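Open day at the Damov works, Pitevdale: a lot of talk about mattresses

By Shafiq Bandara
May
14 comments | 76 shares

The car park at Pitevdale was full by ten on Sunday, which tells you how little else is on in Pitevdale on a Sunday. I had come to see how Damov makes a mattress, having read on the side of a bus that it does so "the patient way". I wanted to know what a patient mattress was and whether it explained the price.

You are given a sticky badge and sent off in groups. Ours was led by a cheerful man from the sales side who knew the script well and got nervous when anyone left it. We began in the spring room, where wire goes in at one end of a long machine and comes out as coils in little fabric pockets. It is good to watch. The noise is tremendous, and most of what our guide said in there was lost, though he carried on saying it.

The figure they are proudest of is 1,432, the number of springs in the model called the Planitz. The next one down, the Gamage, has 1,277. I asked what a sleeper would notice between the two. "Support," he said. I asked how that had been measured and was told there had been trials. I asked how many people took part and he said he would find out for me. He may yet.

To be fair to them, the sewing floor was worth the trip. A woman was closing the edge of a double by eye, walking the machine round the corners without slowing down, and when she had finished she ran her palm along the seam and went back over a short stretch I would have sworn was perfect. She has been there 14 years. She told me the corners are the hard part and that the newer cloth is worse to work with than the old, and our guide moved us along fairly briskly after that.

Then came the wool. There is a wall of it behind glass, with a panel about hillsides. The panel does not say how much of a finished mattress is wool. I looked at the label on a Planitz in the showroom afterwards and the filling is mostly polyester – nothing wrong with that, but the polyester doesn't get a wall.

Upstairs they had laid on activities and a tea counter. Tea was free, the flapjack was not. Families seemed happy enough, and it was quieter than the spring room, so I sat there for a while and read the guarantee. It runs to four pages. You have to turn the mattress every month for the first year, keep the receipt, and use a base the company approves of. A base the company approves of can be bought in the showroom.
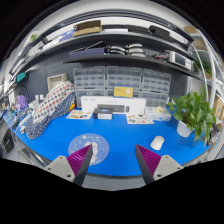 Blue worktop and a round cartoon mat at the open day.

The tour ends, of course, among the beds. I lay on the Gamage, then the Planitz, then the Gamage again with my eyes shut, and could not tell them apart. A couple beside me were quite sure the dearer one was better, but they had read the card on the pillow first. There was an open-day discount of 76 pounds, valid until closing time. I asked whether it might stretch to Monday and was told that it sometimes did.

Would I go again? For the sewing floor, yes, and I'd skip the talk about hillsides. Go early, and take something for your ears. The bus back to the station leaves from the far side of the road and the stop isn't marked.

14 comments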